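Fliltmont Forums > TV & Film > Awards Season

Thread: Career award speeches, do they do anything?

marrowgate
Watched the Joketti Awards on Wednesday and the lifetime achievement speech ran 12 minutes. My feed has been calling it historic ever since. I thought it was well delivered, nicely written and completely safe. Everyone in that room already agreed with every word. Can someone tell me what was brave about it?

pilotlight_k
Did we watch the same thing? She named the pay gap on her own show, on a broadcast paid for by the network that made it. They cut to the executives' table and you could see them working out what to do with their faces. I was in tears by the part about her mother's cleaning job.

marrowgate
She said there "had been" a gap. Past tense. The show ended years ago and the people who signed those contracts have retired. I'd be more impressed if she had said it in season 3.

tubesock
In season 3 she would have been written out by Christmas. Easy to ask other people to get fired.

oldreruns
I'm with marrowgate on this one. Every year there's a speech, every year there's a standing ovation, and every year the nominations for directing look the same. The speech has become the thing the industry does in place of doing something. They sell ad time around it.

pilotlight_k
So what would you like, silence? She had a microphone and she used it.

oldreruns
I'd like the Erkodska people to publish what they pay their leads. They put out a statement at midnight saying they were "moved and inspired." Fine, be moved. Then post the numbers.

hatchback_92
Does anyone know if the full speech is up yet? The clip going around stops right before she talks about the writers' room and I think that was the best bit.

tubesock
Full version is on the Joketti site but you have to make an account. The audio drops out for a second near the end, so don't blame your speakers.

hatchback_92
Thanks. Not making an account for that, I'll wait.

lemonrind
Can we talk about the "run for governor" stuff? I've seen that hashtag all over the place. One good speech and people want to hand over a state budget. She has never said a word about policy that I can find, and I did look.

pilotlight_k
It's a joke, mostly. People are excited. Let them have a hashtag.

lemonrind
It was a joke for the first hour. By breakfast there were two opinion pieces and a poll. I read the poll. It doesn't say how many people they asked or who they were, and the site running it also sells the T-shirt.

marrowgate
The T-shirt is real?? I assumed somebody made that up.

lemonrind
Very real. Ships in November.

oldreruns
Compare it with the Wróbel documentary, which got no award and no applause. They spent years getting crew members to go on the record about unpaid overtime, and as far as I know it's the only reason the new contract has a cap on hours. I had to watch it at a library screening because no streamer would take it. 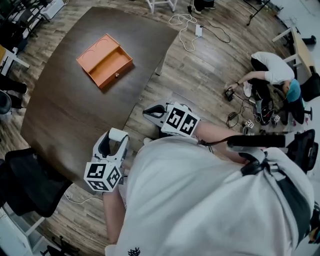 And before anyone says it, yes, I know a documentary and a speech are different jobs. My complaint is about which one gets the front page. I'd bet most people posting the hashtag couldn't name a single thing in that contract.

tubesock
Could you, before you saw the film?

oldreruns
No. Fair enough. But that's sort of my point about the film.

pilotlight_k
I looked it up just now and it's only playing in 2 cities. So you're telling people off for missing something they can't see. Millions saw the speech – some of them are girls who want to direct. You don't get to decide that counts for zero.

marrowgate
I never said zero. I said safe. Ask me again when next year's directing list comes out and if it's any different I'll come back to this thread and eat my words.

hatchback_92
Bookmarked. Also the clip has been replaced with a longer one, writers' room part included, no account needed. Sound still drops out.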